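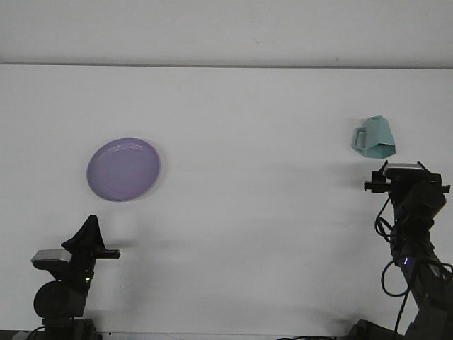
Corinne Kincaid asked in July whether the planner could be made to wait for the cameras and stop trusting its first guess. Her question ended up shaping most of the quarter, and I'm glad she put it to us so plainly!

This is our report on the Starna software for 12 October 2021. I'll start with planning, where the biggest change is, and then go on to perception and tooling.

The old planner worked out both arms' paths at the start and ran them to the end. The new one, Murín, plans only as far as the next safe stopping point, checks the latest pose of the object, and goes on from there. With a mug and a plate on a bare white table, the two arms now get separate jobs and one shared clock, so either arm can be held back while the other finishes its reach. Replanning takes 40 milliseconds on the lab computer. In July it took 600, and we had more or less accepted that number, so the whole group was very happy the day it dropped.

Perception has been slower going. Pale things on a pale surface are still hard for us, and shadows from the arms sometimes get folded into the outline of a plate. Delphine Alcantara rewrote the step that separates object from shadow, and the outlines are much cleaner. Handles are the next problem. The pose estimate for a mug body is good, but the handle angle can flip between frames when the gripper comes in close and blocks part of the view. For now we freeze the angle during the last 30 millimeters of the approach. It's a patch, and we'd like to replace it with proper tracking that blends both wrist cameras.

On the tooling side, Sullik (our log viewer) can finally play back the planned path and the measured path together. I can't say enough good things about this. A timing fault between the two arm controllers had been bothering us since spring, and we found it within 2 days of turning the feature on — the right arm's clock was drifting after each restart. The fix is merged.

Still open: the gripper force limits are set by hand for each object, and the move of our older logs to the Dralau server is only partly done. Neither holds up the next stage, but the log move needs disk space we don't have yet, and I'd like to settle that with you before we start on handle tracking.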